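Kindow Two-Arm Recording Bench

In stock – item 3357

I've been putting these benches together for a while now, and the Kindow is the one I'd want in my own shop. It's a full two-arm setup for recording demonstrations: both arms, both grippers, a head camera on a post, the white table, and a little computer that has the Tena recording software already loaded. You bolt it down, plug it in, run the setup page and start saving examples. My first one took me most of an afternoon to get going, but I've cleaned up the instructions a lot after that (thank you to everybody who wrote in to complain about page four!).

What do people do with it? Laundry, mostly! I thought I'd be selling these to folks stacking blocks and putting pegs in holes, and instead every other email I get is about socks and towels. Cloth is a great thing to collect on because it never lands the same way twice, so each run gives your model something new to chew on. It's also a real pain, and that's why I ended up going with pointed fingertips on the grippers. The wide rubber ones that used to ship with the Peng kit were fine for cups and boxes, but they'd shove a thin piece of fabric along the table and never get under it. 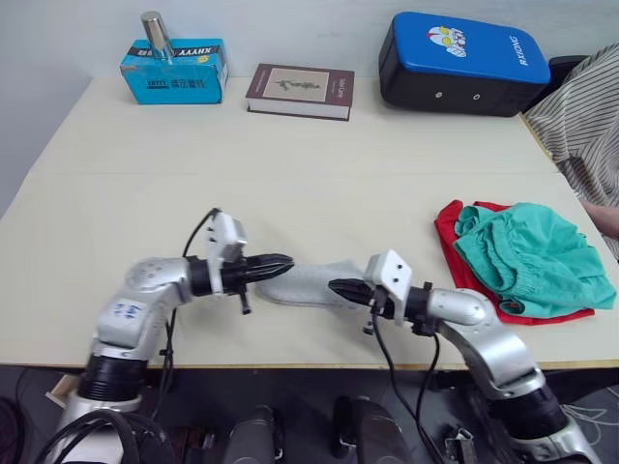

Sock work on the Kindow bench, pointed fingertips showing on the left gripper.

A word on clutter, as I get asked a lot. Leave some! If every example you save has the same bare white table in it, your policy is going to fall apart the first time somebody sets down a coffee mug. I like to have a few household things along the back and more clothes waiting off to one side, and I swap them out every 58 runs or so that the mix doesn't go stale. Change the colors of the clothes too. Gray on white is a tough one for the camera, so don't skip it.

The software saves joint positions, gripper opening and video together, all on one clock. You can mark a run good or bad as soon as it's over, add a note, or toss it. I keep my bad runs in a separate folder – a fumble with a good recovery at the end can be worth more than a perfect one. My own sock set is up to 2937 runs and I send it along free with every bench, so you've got something to train on while you're still learning to drive the arms.

What you get:
Two arms with pointed grippers
Gripper brackets and cables
Head camera and post
White table in two sections (there's a thin seam across the middle, it hasn't bothered my training at all)
Recording computer with Tena installed
Sock set on a drive

What you don't get: a chair, clothes, or the Zultgate foot pedal. I'd really think about the pedal if you're planning on more than 3000 runs. Starting and stopping with your foot saves a whole lot of reaching for the keyboard, and it's listed on the accessories page.

Benches ship in two crates. Please check the elbow joints before you sign for them, and write to me with the item number if anything looks off.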